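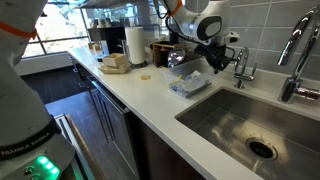 Taps at the back of a counter.

Filed under: Opinion, Home & Household

A kitchen tap should be something you can mend

My kitchen tap started to drip in September. It was a slow drip at first, the kind you can stop by pushing the lever down a little harder, and then it was the kind you can't. I put a sponge under it at night to quiet the noise. After a fortnight of that I decided to fix it, and what followed has left me with a firm opinion about taps, and about a good many other things we have in our houses.

I grew up in a flat on Vandale Street with two taps on the kitchen sink, one hot and one cold. They were ugly and the hot one was too hot. Every few years one of them would drip, and my father would turn off the water under the sink, undo the top of the tap with a spanner, take out a small black rubber washer, and put in another small black rubber washer. The washers lived in a tobacco tin with some fuses. He had bought a bag of them at Poon's, the ironmonger at the end of the road, and I don't believe he ever reached the bottom of the bag. The whole job took as long as boiling an egg, and he wasn't a handy man. He couldn't put up a shelf.

The tap I own now is a single lever mixer made by Ollholm. It was in the house when we bought it. It looks well enough, it gives a decent flow, and I like being able to work it with the back of my hand when I've been handling chicken. I had no complaint about it until it dripped.

Inside a lever mixer there is no washer of the sort my father used. There is a cartridge, a plastic cylinder with two ceramic discs in it that slide over one another. When the discs wear or get grit between them, the tap drips, and you change the cartridge. This is a perfectly sensible way to make a tap. It lasts longer between repairs than a rubber washer does and it takes very little effort to work. I've nothing against the cartridge as an idea.

What I have something against is that there is no agreement on what size a cartridge should be. I took mine out, which meant finding a tiny grub screw hidden behind a coloured button, and then finding a key small enough to fit it, and then borrowing a bigger spanner from next door. I took the cartridge to the shop in a sandwich bag. Poon's is long gone, so I went to the big plumbers' merchant on the ring road. The man at the trade counter was helpful. He laid mine beside several others from the drawers behind him. One was a shade too wide. One was the right width with its pegs in the wrong place. One matched in every way except that the stem on top was a few millimetres short, so the lever would have rested on the body of the tap and never closed.

He asked me the model. I didn't know the model. It isn't written on the tap. He asked me how old it was, and I said older than nine years, as that's how long we have been in the house. He made a face.

I wrote to Ollholm with photographs. They replied within two days, politely, to say that mine was from a range they no longer made and that they didn't hold parts for it. They suggested a new tap from the present range. The one that would fit the hole in my sink was £181, without fitting.

So the position was this. I had a tap with a heavy, well made body, a sound spout, a good finish and a lever that had worked for years. One plastic part inside it, which would cost £8 if it were a common size, had worn out. On account of that part I was invited to throw the rest away.

I think that is a poor way to carry on, and I think we put up with it far too easily.

People who disagree with me usually start with choice. If every maker had to use the same cartridge, they say, all taps would be alike. I don't see that this follows. All our lamps take one of a few kinds of bulb, and there is no shortage of lamps. There are lamps I wouldn't have in the house and lamps I would cross a county to buy, and the same bulb goes into both. Bicycles of every price and style take the same valves and the same handful of tyre sizes. Nobody chooses a tap for the shape of the cartridge. Most people don't know there is one. A maker could go on selling tall taps and short taps, square ones and curved ones, black ones and brass ones, with two or three agreed sizes of cartridge among the lot of them.

Then there is progress. An agreed size, I am told, would stop anyone coming up with a better one. There is something in this, and I wouldn't want a rule so tight that nothing could ever change. But the changes I have seen between one cartridge and the next didn't look much like progress to me. A peg was moved. A stem was made longer. If a maker finds a way of doing the job that is truly better, let them bring it out and keep the parts on sale for a decent length of time afterwards. I would settle for that. Twenty-five years doesn't seem a wild thing to ask of a lump of metal that is bolted to a sink.

The argument I find hardest to answer is cost. My friend Fung-ping Man ran a bathroom shop for a long while and has heard all this from me more than once. Her view is that spare parts are a nuisance to a business. They take up shelves, they earn next to nothing, and the customer who wants one is usually cross before coming through the door. She says that most people, told they can have a new tap fitted tomorrow or wait for a part, will take the new tap. She says they are often glad of the excuse. I'm sure she is right about what people do. I would only say that they are choosing from what is put in front of them, and that a part which could be picked up in any hardware shop for the price of a sandwich and a coffee isn't something they have ever been offered.

She also pointed out that my father's washers were cheap to him for the reason that everyone used the same ones, and I said that this was my whole point, and we left it there.

There is a further cost that doesn't appear on the receipt. I can change a cartridge. I can't easily change a tap. To do that you have to lie on your back in the cupboard with your head among the bleach and reach up behind the bowl to a nut that somebody tightened in a temper, and I am 65 and my neck doesn't care for it. So I would pay for a plumber, and a good plumber near us is booked for weeks. A small repair that the householder could do alone becomes a job for a trained person, who has boilers to see to and families without heating. Multiply that by every street in the country and it's a great deal of skilled time spent on something that used to be done with one spanner.

I also mind losing the habit. When a thing can be mended at home, people look inside it and get some notion of how it works. My father knew where the stopcock was, as he had to turn it off now and then. When I asked our neighbours about theirs, after borrowing the spanner, they had to go and look for it, and it was behind the washing machine and wouldn't turn. It's a bad thing to learn on the night a pipe bursts.

None of this is peculiar to taps. I could have written the same piece about the hinge on our oven door, or the seal on the fridge, or the little wheels on the bottom rack of the dishwasher, all of which have worn out before the thing they belonged to and all of which came in a size of their own. Taps just make a clear case. They are simple. There is one in nearly every room that has a drain. The part that fails is nearly always the same part, and everyone who makes them knows which part it is.

What I would like is modest. Stamp the model on the tap, somewhere it can be read without a mirror. Agree on a few sizes of cartridge and put the size on the box. For anything outside those sizes, say on the box how long parts will be kept, and then keep them. A shopper could then look at two taps at the same price and see that one could be mended and one couldn't, and I think plenty would take the first.

As for mine, I got there in the end. A salvage yard run by a man called Presley, about forty minutes' drive from us, keeps old taps in fish crates, and I went through them with my sandwich bag in my hand until I found a basin mixer with the same cartridge in it. It was in a dreadful state on the outside. The cartridge was sound. He wanted three pounds for it and wouldn't sell me the second one I found, which he said he was keeping for himself.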